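Taller Istix

El Taller Istix es un proyecto estudiantil de robótica dedicado a la manipulación de objetos blandos, sobre todo prendas y paños. Forma parte de la oferta de asignaturas optativas de la Escuela Técnica de Grimenville y se imparte en el segundo semestre, con un máximo de 14 alumnos por curso.
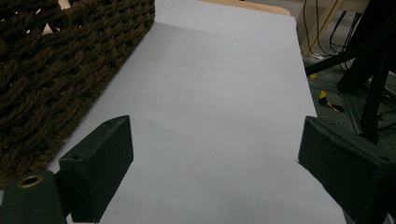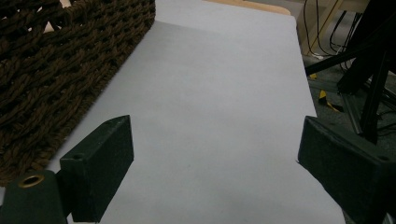
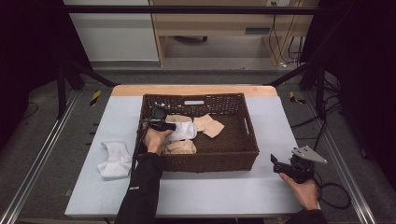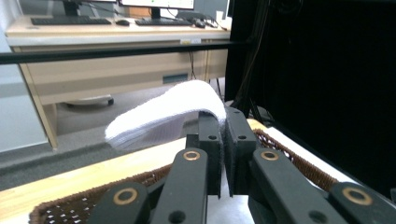 Historia

El taller nació como club extraescolar y durante sus primeros años se centró en robots seguidores de línea. El cambio de orientación llegó con la participación en la Copa Žukauskas, una competición entre escuelas técnicas cuya prueba principal consiste en ordenar textiles. El equipo quedó fuera de la final en su debut, pero la escuela decidió convertir la preparación de la prueba en asignatura.

Metodología

Los alumnos realizan las tareas a mano con pinzas portátiles equipadas con cámara —una en cada mano— y graban cada intento desde el principio hasta el final. Las tareas básicas son sacar un paño de una cesta, devolverlo a ella y doblarlo sobre la mesa. Una segunda persona revisa después las grabaciones y descarta las incompletas.

En el último curso se registraron 2,070 intentos, de los cuales 1,522 superaron la revisión. El material se clasifica con Zitis, un programa escrito por antiguos alumnos que agrupa los intentos por tarea y por tipo de tejido. Con él se entrenan los modelos que cada equipo presenta en marzo.

Evaluación

La calificación combina el cuaderno de trabajo, la calidad de las grabaciones y una demostración ante el resto del grupo. No se exige que el modelo complete la tarea; se valora en mayor medida el análisis de los fallos. Los paños arrugados o superpuestos siguen siendo la principal dificultad, dado que su forma cambia con cada agarre.

Competición

La Copa Žukauskas puntúa sobre 100. La mejor marca del taller es de 95 puntos, obtenida en la modalidad de dos brazos. En la modalidad de un brazo el equipo no ha pasado de la segunda ronda.

Véase también: Copa Žukauskas, Zitis (programa), Escuela Técnica de Grimenville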